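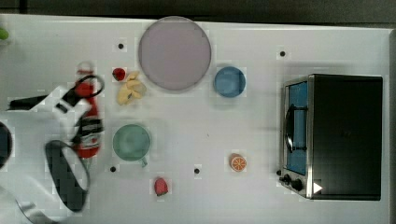

Plate, bowl, mug and play food out on the white table.

Section 2: Setting out the Cotwood play kitchen table

I've set this table out more often than I care to admit, so these are the steps I've settled on. Sadia Cheema does hers in a different order and it comes out fine, so don't worry too much!

1. Wipe the top with a damp cloth and let it dry. A white top shows every smear, jam especially.

2. Put the big plate down first, towards the middle. It takes up the most room and everything else can go round it.

3. Add the blue bowl on the right and the green mug nearer the front. Turn the mug handle towards whoever is playing.

4. Scatter the food. I like the banana and the strawberries spread out a bit (children enjoy gathering them up and putting them on the plate themselves).

5. Lay the red bottle on its side. Stood up, it gets knocked over within minutes.

Note: check the strawberries off against the list in the lid when you pack up. They're the first things to roll under the sofa.

Caution: keep real food and drink off the table while the play set is out. I once found a slice of actual banana in the storage box, and it had been there a good while.

Seasonal extras 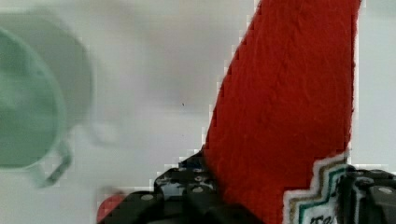
Felt pieces come out in December and go back in their own bag afterwards, away from the plates and bowls. Before you add one to the table, run a finger along the seams and snip any loose threads. Look closely at the trim too: on the red one it's white and fluffy-edged, with a stepped zigzag in greens and a sort of mustardy gold, and I'd hate to see that stitching snagged.

6. Brush the felt with a dry, soft brush, going one way only.

7. Keep it well clear of the damp cloth from step 1.

8. If a mark won't brush out, dab it with cool water and leave it flat overnight. No scrubbing, please!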